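# Trultden Stone Names

May 3, 2022
Rónán Scanlon

A word list of trade names for decorative stone, as used by yards, fitters and sellers. Each row gives a name, its spelling variants and the kind of stone a seller usually means by it. The list has 384 rows, in one CSV file.

Names came from old price lists lent by the Quinlan yard and from the Jakura catalogue, typed in by hand. Where the two disagree, both entries are kept and the `source` column says which is which. 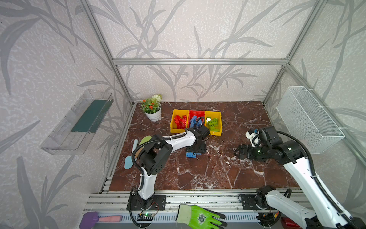
## Columns

- `name`: trade name, lower case
- `variants`: other spellings, split by semicolons
- `colour`: main ground colour, one word
- `veining`: none, light, heavy
- `source`: quinlan or jakura

"Marble" follows trade use here. Plenty of stones sold as marble are limestones that take a polish, and a geologist would file them elsewhere. We did not correct this.

Colour was the hardest column to fill. Sellers use "brown", "red" and "rosso" for much the same slab, and a name can cover stone from more than one quarry. 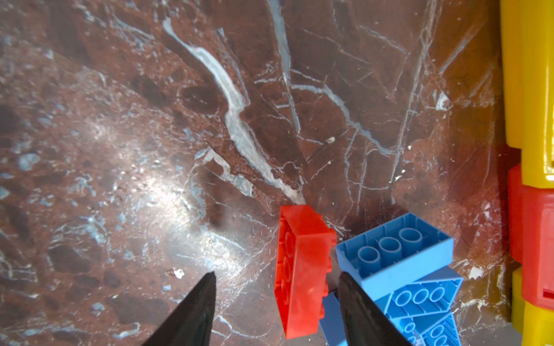 Reddish-brown ground with white veins.

## Known problems

17 rows have no colour. In 22 rows the variant is a guess at a misprint, and these end in a question mark. Accents were dropped in version 1 and put back in version 2, so joins between the two will miss some names.

The Lekport names are not in yet. They use a number after the name to show the grade,
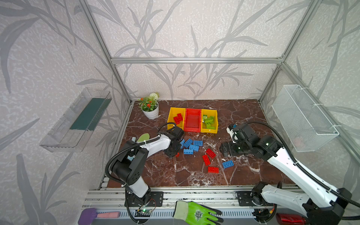
and until we know whether grade 2 at one yard matches grade 2 at another, the numbers would only mislead. They may go in as a separate file in December.

## Use

Free to copy and change. Please keep the source column.

## Comments

**Wen-hsiung Tu:** Is "veining" taken from the catalogue or judged by eye?

**Rónán Scanlon:** From the catalogue. Blank if it didn't say.

**pk_tiles:** semicolons broke my import, had to set the separator by hand. Fine after that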